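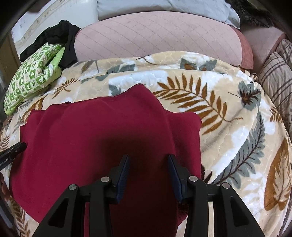 Posted by torel22 in Home and Laundry, 18 October 2022

Plush blanket sheds fluff onto everything, how do I wash it without ruining it?

I bought a plush blanket with a pattern on it last January and it has been shedding since the first night. It leaves fluff on my clothes and on the sheets, and anything dark or red I put down on the bed picks it up. I fold my laundry there, so by the time a shirt is folded I have to go over it with a lint roller.

I washed it once, on warm, with regular detergent and a capful of fabric softener, then dried it on the normal setting with towels. It came out worse. The pile feels a bit rough in spots now and the shedding did not stop. The label says machine wash cold, tumble dry low, 100% polyester. I know I did not follow it.

My washer is a Trokeo top loader, the kind with the post in the middle. The dryer is the shared one in the basement and it has high, normal and low.

What I want to know is whether the shedding stops at some point, and whether the rough spots can be fixed. I would like to keep it because it's warm and the bedroom here in Helteswood is cold from fall on. I also have a red sheet that I don't want to ruin by putting it in the same load. Could I wash the two together on cold, or is that asking for trouble?

Accepted reply
From: trokeo_toploader_owner

The shedding and the rough spots are two separate problems.

Shedding first. New plush has a lot of cut fiber left in it from when the pile was sheared. It should come out over the first few washes. You washed it with towels in the dryer, and cotton towels shed too, so you probably put as much lint into the blanket as you took out. Wash it alone. I do mine like this:

Take it outside and shake it hard, both directions, for a couple of minutes. Vacuum it with the upholstery tool if you can't go outside.

Run it in the dryer on air only, no heat, for 10 minutes. If the dryer in the basement doesn't have an air setting, skip this and shake it longer. Clean the lint screen before and after.

Wash on cold, gentle cycle, with half the detergent you would normally use. Liquid, not powder. Powder doesn't always dissolve in cold water and it stays down in the pile.

Put half a cup of plain white vinegar in during the rinse. No fabric softener. Softener coats the fibers and makes them clump, and the clumps hold on to lint.

Run a second rinse.

Dry on low for 20 minutes, stop, shake it, clean the screen, and go again until it's dry. Mine takes three rounds.

With the center post, load the blanket loosely in a ring around it. Don't wrap it around the post like a scarf or it will twist and pull at the seams. If it doesn't fit loosely then the machine is too small for it and you should use a big front loader at a laundromat. I used the Tello laundromat for mine until I got this washer, and the large machines there did a better job on the rinse than mine does.

Now the rough spots. Polyester softens with heat and the tips of the fibers can stick together. If it was softener buildup, the vinegar rinse will fix it in one or two washes. If it was heat from the dryer, you can improve it but it won't go back to how it was. While the blanket is slightly damp, go over the rough areas with a soft pet brush, short strokes, one direction and then the other. Do a small corner first to see how it takes it. Don't iron it.

About the red sheet – no, keep it out. Even if the dye holds, it will come out covered in lint, and then you're back with the lint roller. Wash red things with other dark things. If you're not sure whether the dye runs, wet a corner and press it between white paper towels. Pink on the towel means it gets its own load for now.

If it is still shedding a lot after four or five proper washes, the pile is coming loose from the backing and no washing will stop that. 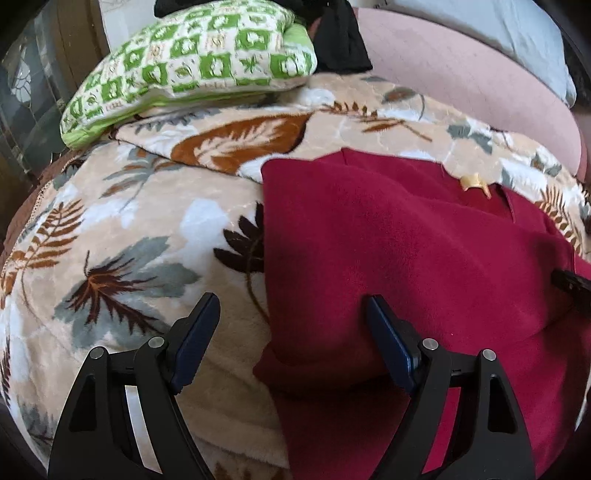 More replies (2)

From: guest

I just throw mine in with everything else and it's fine. Maybe get a better blanket. Some people put them in the freezer first to stop the shedding, never tried it, no room in my freezer.

From: second_rinse

The accepted reply covers most of it. I would add two things.

Check the washer as well. After you wash something that sheds, the next load picks up whatever was left in the drum. I run a short empty rinse afterward and wipe around the rim with a damp cloth. If your machine has a lint filter, it may be inside the center post or under the cap, and the manual will say. I had mine for years before I knew it was in there.

Also, put a flat cotton cover or an old sheet over the blanket while you fold laundry. It takes a few seconds and you don't need the roller. I keep one at the foot of the bed.

On drying, low heat is right, but I hang mine over two chairs or two lines instead of using the dryer. One line leaves a crease down the middle that stays for a while. It takes most of a day in winter, longer if the room is cold. Shake it out halfway through and turn it over.

I'd skip the vinegar every time and use it every few washes. The manual for my washer says not to use it often because of the rubber parts.

Comment from torel22

Thanks. I washed it alone on cold with the second rinse and there was a lot of fluff on the lint screen after the first round in the dryer, then much less. Rough spots are a little better. I haven't brushed it yet. The red sheet went in with the jeans.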